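Search this site Search Talks Notes Go

Setting out a small kitchen table: speaker notes
Lina Issa, Valtimdale evening talks, October

Start when the side door is shut. Thank them for coming. Handout is one sheet, both sides.

Opening point. Most people set out a kitchen table by what fits. I want them to think about what gets picked up first. At Emar we had a long counter and still reached across the toaster oven for the salt every day. Tell the Emar story, keep it short.

First slide. Leave it up while they settle. Ask where they would put their hand first if they were making a plate of something. Take a few answers.

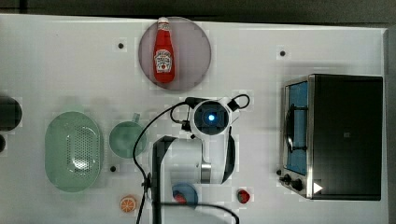
Ververidis wrote to me after the spring talk that the ketchup should never be on the table at all until the food is, and that in his house it lives in the fridge door. Read that out. Some will agree. My answer is that it depends who is eating. With children the sauce comes out first or there is an argument.

Next, bottles. A bottle lying on a plate takes up the whole plate. You can't serve on it, and if the cap is not quite shut you will be wiping up. A plate under a standing bottle is a fair habit, as it catches drips, but use a saucer and keep the big plate for food.

Fruit. A small plate for fruit is enough for one person. Anything left off the plate gets knocked. Say this before the second slide, then let them look at it for a bit. Drink some water.

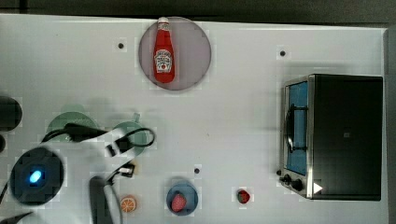

One listener at Drellberg asked whether the toaster oven ought to be on the table in the first place, and said hers had scorched a cloth from underneath. Fair question. Give the three rules I use:

Keep the door side clear. You need space to put down a hot tray.
Nothing on top, even when it is off.
Plug it in where the lead does not cross the front of the table.

If someone asks about gaps at the back and sides, tell them to follow the leaflet that came with it. Makes differ. Don't get drawn in.

Then colanders and cups. A colander is the widest thing most people leave out, and it is only wanted for five minutes. Use it, rinse it, hang it up. Green ones, metal ones, it makes no difference. Mine is on a hook by the sink.

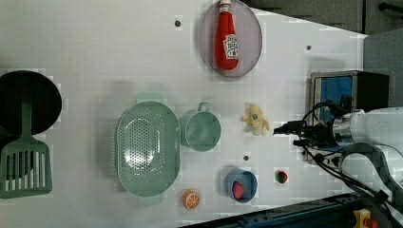 The same goes for pans and spatulas. Put the spatula away in a jar or a drawer once the pan has been washed. A long handle across a pan catches your sleeve when you walk by. Spend seven minutes on this part at most, I ran over last time.

Soft toys come up every time. Put them on a chair while you cook.

Close with the homework: clear your own table, put back only what you use before noon, and leave it like that till the end of the month. Handout has the list. There are 146 copies in the box, spares go back to the office.

Questions. Lights up first.

Related notes
Shelves you can reach
What to keep by the kettle
Drying up without a rack
Packing a kitchen for a move

Contact Lina Issa through the Valtimdale office. Copyright remains with the speaker. Back to top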